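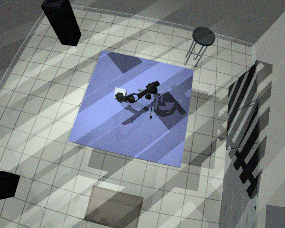
Home | Talks | Notes | Contact

Speaker notes: What the cell changed on the packing side
Marites Maglaya, operations, Clirance
2024-08-12

Slot is 25 minutes plus questions. Skip the company history slide if the talk before runs over.

Opening

Say who I am. I ran second shift packing at Clirance for seven years before I moved to operations. I am not an engineer. Wilfredo Saludo is, and he is in the room, so send the hard questions to him.

What we make: small dispensing fittings, boxed by hand until last year. One arm now does the pick and place at the end of line 2. One arm, one line. People hear "automation" and picture a whole building, so get that out early.

The planning stage

We worked in simulation for a long stretch before we moved any real furniture. Arm on its base plate, the platform under it, the tiled floor, a stool, even light through tall openings with the shadows it throws. Wilfredo wanted the light in there. The packers asked why we were spending time on sunlight. Fair question, and I let him answer it: the vision system was going to have to work in our room, and our room gets stripes across the floor every afternoon.

Pause here for the show of hands. Who has moved a workstation in the last year? Who asked the people who stand at it first?

We did not ask first. We asked third or fourth. The first layout went up on the break room wall with the platform already placed. Divina Buenaventura looked at it for a minute and asked where the pallet jack was supposed to turn. There was no place for it to turn. That cost us a redraw and two weeks. After that she was in every layout meeting, on paid time. Say "on paid time" clearly, it matters.

The numbers (slide 6)

4,000 fittings is the target for a shift on line 2. In the first full week with the arm running the average was 2,464. Leave that on the screen for a bit. The vendor, Grondau, had told us to expect a slow start and we had not passed that on to the floor. So the packers saw a machine doing a little over half the job while they made up the rest by hand, and nobody had warned them. That was on me.

We reached target in September and have mostly held it.

What changed for people

Before: 10 packers on line 2 across both shifts. Now: seven. The other three went to kitting and final inspection at the same pay. No layoffs. Someone will ask if that was a promise in writing. Yes, for 18 months. After that I don't know, and I told them I don't know.

The job that is left is different. Less reaching and lifting, more watching and clearing faults. Amado Pascual has had wrist trouble for years and says his hands are better. He also says the shift feels longer. Use both halves of that, he asked me to.

Talking dropped off. When four people pack side by side they talk. When one person minds the cell, there is the cell. We moved the inspection bench closer so two people are within earshot. It helped some.

Who gets to stop it: anyone. It took a while for people to believe that. For the first month they would go find a lead before pressing stop. Jennylyn Evangelista started logging every stop with no name next to it, just time and cause, and the stops went up. Management did not love the chart at first. Explain that the stops were needed before, too.

Training

Grondau gave us two days, mostly menus. What people wanted was practice recovering from a dropped part, over and over, with the line off. We now do that in simulation first and then at the cell. New operators get a week of it.

Pay. The cell operator grade came in four months after the arm did. It should have come in the same day. If you take one thing back to your plant, take that.

If time is left: the Kindow software change and the weekend we lost to it. Otherwise go to questions.

Likely questions

Will there be a second arm? Line 4 is under review. No decision.
What did it cost? Can't share. Talk to me after about how we worked out the payback.
Was the union involved? We don't have one. There is a floor group that meets monthly.

Comments (3)

palletjack_pete
The turning radius thing happened to us exactly. Ours got found on install day with the truck outside.

R. Dunmore
Was at the talk. Wish there had been more on the 18 months. What do people do in month 19?

linelead2
We tried stop logs at my place but with names. Don't do it with names.

We use cookies to remember your settings. By continuing to browse you agree to our cookie policy. Accept | Manage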